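Ornanska abre serviço de sinalética e gráficos personalizados para pequeno comércio

Comunicado de imprensa
2 de setembro de 2023
Para divulgação imediata

Olá a todos! O meu nome é Moushumi Wickramasinghe, sou responsável pela área comercial da Ornanska e desta vez pedi para ser eu a escrever o comunicado. Já li muitos textos de empresas gráficas em que ninguém fala como uma pessoa e queria contar-vos isto como contaria ao balcão, com o catálogo aberto e o café ao lado.

A novidade é esta: a partir de hoje, a Ornanska passa a ter um serviço completo de sinalética e gráficos de parede para lojas, clínicas, escolas de dança, padarias, oficinas, enfim, para quem tem uma porta aberta ao público e quer que se note. Chama-se Stulirberg (sim, já sei, custa a dizer à primeira) e junta no mesmo sítio o desenho, a impressão, o corte e a montagem. Até agora fazíamos sobretudo impressão para outras gráficas, o que significa que muita gente já passou por trabalho nosso sem saber que era nosso.

O que muda para quem nos procura

Quem já mandou fazer uma montra sabe como costuma correr. Fala-se com um designer, o designer manda um ficheiro, o ficheiro vai para uma gráfica, a gráfica diz que as cores não estão em condições, o vinil chega com três centímetros a menos e depois ainda é preciso encontrar alguém que o aplique sem bolhas. Eu própria passei por isto antes de trabalhar no ramo, com a montra da loja da minha mãe, e ainda hoje me lembro do telefonema em que cada um culpava o outro.

Com o Stulirberg há uma só pessoa a acompanhar o trabalho do princípio ao fim. Essa pessoa vai ao local, tira medidas, vê de que lado bate o sol, pergunta a que horas passa mais gente e volta com uma proposta. Se o cliente já tiver logótipo, trabalhamos com ele. Se não tiver, desenhamos um, e desenhamos com calma, porque um logótipo que fica bem num cartão de visita pode ficar ilegível num toldo.
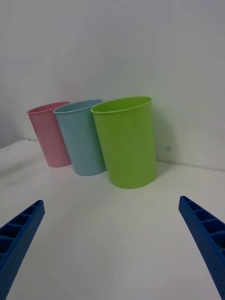 O prazo normal, desde a visita até à montagem, é de nove dias úteis. Sei que há quem prometa menos, e nós próprios conseguimos menos em trabalhos simples, mas preferi pôr no papel um prazo que conseguimos cumprir mesmo nas semanas más. Se for preciso uma licença municipal para um reclamo exterior, esse tempo conta à parte, e ajudamos a preparar o processo sem custos adicionais.

Dois mil metros quadrados e uma máquina nova

Para isto tudo caber, mudámos de casa. As novas instalações têm 2000 metros quadrados e, para quem conheceu as antigas, garanto que a diferença é enorme! Antes, para abrir um rolo grande de vinil, era preciso desviar as mesas de acabamento e pedir licença a meia equipa. Agora há uma zona de impressão, uma de corte, uma de pintura e uma sala para receber clientes, com luz natural e amostras que se podem levar para casa.

A peça mais importante da mudança é a mesa de corte Giserau, que nos deixa trabalhar acrílico, alumínio composto, madeira e PVC na mesma bancada. Letras recortadas, placas com várias camadas, formas redondas que antes tínhamos de encomendar fora - tudo isso passa a ser feito cá. Eu não percebo nada de mecânica, mas percebo que deixei de passar as manhãs ao telefone a perguntar por encomendas atrasadas, e isso para mim chega.
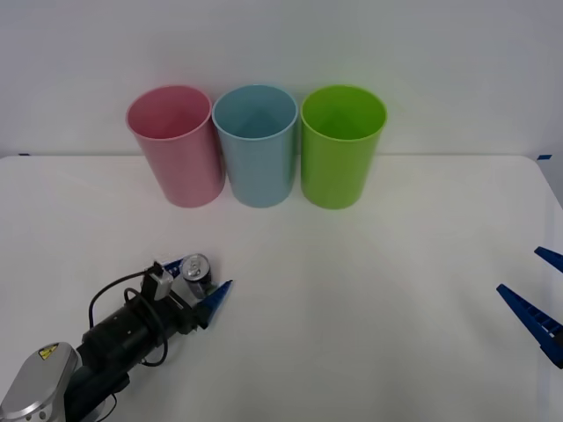

A direção técnica fica com o Itsuki Imai, que trabalha connosco há vários anos e que montou a equipa de raiz. O Itsuki é daquelas pessoas que param na rua para ver como um autocolante foi aplicado numa carrinha, e às vezes passa a unha no canto para ver se descola (já lhe pedi que não o fizesse com o dono ao lado). Pedi-lhe umas palavras para este comunicado e ele mandou-me isto:

"Uma boa placa é a que se lê do outro lado da rua, à chuva e com pressa. Antes de falarmos de cores ou de letras, eu quero ir ao passeio em frente e olhar. Muitos dos pedidos que recebemos mudam por completo depois dessa visita, e quase sempre para uma coisa mais simples e mais barata."

Confirmo a parte do mais barata, com alguma pena da minha folha de vendas.

Como começou

O Stulirberg não nasceu de um grande plano. Em maio fizemos uma experiência com um grupo de lojas do bairro de Ebihara, quase todas pequenas, quase todas familiares. Propusemos renovar-lhes a frente a preço de custo e, em troca, pedimos que nos dissessem tudo o que corresse mal. E disseram! Soubemos que os nossos orçamentos eram difíceis de ler, que as provas de cor em papel enganavam e que marcar uma montagem para a hora de almoço de um restaurante é uma péssima ideia.

Recebemos 323 comentários por escrito durante essa experiência, entre mensagens, bilhetes e notas à margem dos orçamentos. Li-os todos, alguns mais do que uma vez. Foi daí que veio a decisão de fazer as provas de cor no próprio material, de dividir o orçamento em linhas que qualquer pessoa entende e de montar de manhã cedo ou ao fim do dia, conforme o negócio.

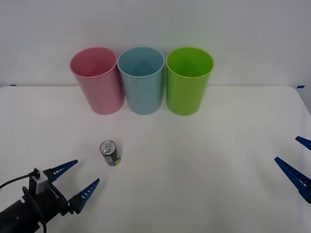
Três copos de plástico, em rosa, azul-claro e verde-lima, lado a lado sobre um tampo branco.

Houve também coisas de que não estávamos à espera. Uma retrosaria pediu-nos que mantivéssemos as letras antigas da fachada, já meio comidas, e que fizéssemos à volta delas tudo o resto. Demorou mais a limpar aquelas letras do que a fazer uma placa nova de ponta a ponta, mas ficou lindo e a dona chorou um bocadinho (e eu também, pronto). Desde então incluímos o restauro de letreiros antigos na lista de serviços.

O que fazemos, ao certo

Como me perguntam isto todos os dias, deixo aqui a lista:

Montras e vidros: vinil de recorte, vinil fosco, impressão a cores com ou sem transparência, e remoção do que lá estiver.

Fachadas: letras recortadas, caixas de luz, placas e toldos.

Interiores: papel e vinil de parede, sinalética de portas e corredores, menus, tabelas de preços e painéis de exposição.
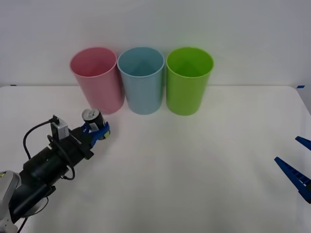 Viaturas: decoração parcial ou completa de carros, carrinhas e motas de entrega, com o desenho adaptado ao modelo.

Restauro: limpeza, repintura e reprodução de letreiros antigos, sempre depois de vermos a peça ao vivo.

Para as paredes e montras temos uma cartela própria com mais de 2000 referências de cor, que pode ser consultada na sala de clientes ou enviada por correio em versão reduzida. A versão reduzida é a que recomendo a quem está indeciso. Com a completa já vi casais entrarem de acordo e saírem sem se falar.

Preços e condições de lançamento

A visita ao local é gratuita e não obriga a nada. O primeiro esboço também é gratuito, e inclui uma ronda de alterações. Quem encomendar uma fachada durante o período de lançamento recebe a decoração da porta de entrada sem pagar mais por isso, com o horário de funcionamento e os contactos. Os trabalhos de interior têm garantia contra descolagem e os de exterior têm ainda uma visita de revisão, feita depois do primeiro inverno.

Não trabalhamos só com lojas, aliás. Associações, escolas e clubes desportivos podem pedir a tabela própria, que é mais baixa e que serve para faixas, painéis de patrocinadores e sinalética de eventos. Basta dizerem logo no primeiro contacto que são uma entidade sem fins lucrativos, para o orçamento já sair com os valores certos.

Visitas e contactos para a imprensa

Os jornalistas que quiserem conhecer as instalações e ver a Giserau a cortar podem combinar comigo, de preferência da parte da manhã, que é quando a oficina está mais animada. O Itsuki está disponível para entrevistas em português, inglês e japonês, e eu estou disponível para quase tudo, incluindo mostrar as provas que correram mal e que guardámos numa gaveta.

Sobre a Ornanska

A Ornanska é uma empresa de impressão, sinalética e gráficos personalizados para espaços comerciais e viaturas. Com o serviço Stulirberg, acompanha clientes desde o levantamento no local até à montagem final.

Contacto: Moushumi Wickramasinghe, área comercial, Ornanska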